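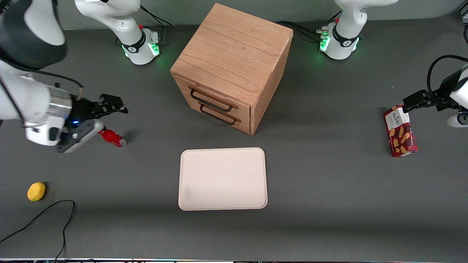

Household chore robots

A household chore robot is a machine meant to do the small jobs people do by hand around a home or a shop: clearing a table, putting groceries away, folding towels, wiping up. I've kept this entry going for a few years now (last full rewrite 31 October 2020, with bits patched in after that), and the short answer to the question everyone arrives with is: some chores, some of the time, slowly. The long answer is a lot more fun, so let's go!

What counts as a chore

I leave out robot vacuums and dishwashers. They're great, I own both, but each one does a single job in its own way and never has to pick anything up. The chores I mean here need a hand of some kind. Tiago Seixas, who taught the evening class where I got hooked on all this, sorted them into "pick it up," "put it somewhere," "open or close it" and "change its shape." I still use his sorting. Folding laundry is in the last group and it's a monster.

Tidying a table

Tidying is the chore most people try first, and I think it's a fair place to start. You have a tabletop, a few ordinary things on it, and somewhere for them to go, like a tray or a drawer. Two arms help a lot, as one can hold something steady while the other works, though a good share of the jobs could be done with one.

Objects matter more than you'd guess. A stiff carton is friendly: flat sides, square corners, stands up by itself. It can also be knocked over by a clumsy approach, and if it's wider than the fingers can open, you have to come at it from the narrow side. A bottle on its side wants to roll. Soft things squash, and then the machine has to decide how hard is too hard (I can't always do this with a ripe peach myself).

Drawers are their own little subject. The arm has to find the pull, get hold of it, and then move back along the line the drawer wants to travel. Pull a bit sideways and it jams, or the whole cabinet comes along for the ride. Ingvild Fagerlund kept a log of drawer attempts on her Wekileck arms through one January, 1,403 of them, and her notes say the light cabinets gave her far more grief than the heavy ones. She ended up putting a bag of rice in the bottom drawer.
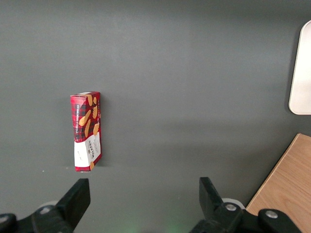
Seeing the thing you want to grab is a separate headache from grabbing it. A camera up near the ceiling or off to the side gets the whole table but loses small gaps behind the arm. A camera down at the wrist gets a lovely close look at whatever is ahead of the fingers, and knows nothing about the rest of the table. Most setups I've read about use both and let the software sort it out. Shiny packaging and busy printing used to throw older systems off pretty badly, and the newer ones cope much better.

How they learn it

The common way now is to have a person steer the arms through the job again and again, record everything, and train on the recordings. Tuva Sæther's group logged 2,002 runs of plain table clearing before they were happy, and Teodor Amundsen got by with 1,645 for a similar job on the Zuveson platform. Please don't read those two as a contest! Their tables, objects and ideas of "done" were all different.

Shop-floor chores

Shops and small factories are ahead of homes. The same box turns up in the same place all day, the lighting stays put, and there's no dog. Forsberg's shelf-facing arm and the Pundent kitting bench both earn their keep, as far as I can tell, by doing a short list of things over and over. Sigrun Backlund ran 4 of the Pundent benches and told me the arms were rarely the bottleneck. Someone still had to refill the bins.

So, can they do it yet?

For a known table with known items, yes, with a person nearby. For your kitchen on a bad morning, no. The gap is mostly in recovery: a dropped spoon is nothing to you, and it can end the whole run for a machine that has never seen one on the floor. Speed is the other complaint I hear, and I mind it less than most people do. I'd happily let something take an hour over my table while I'm out.

See also: laundry folding machines, drawer opening, remote-steered arms, kitting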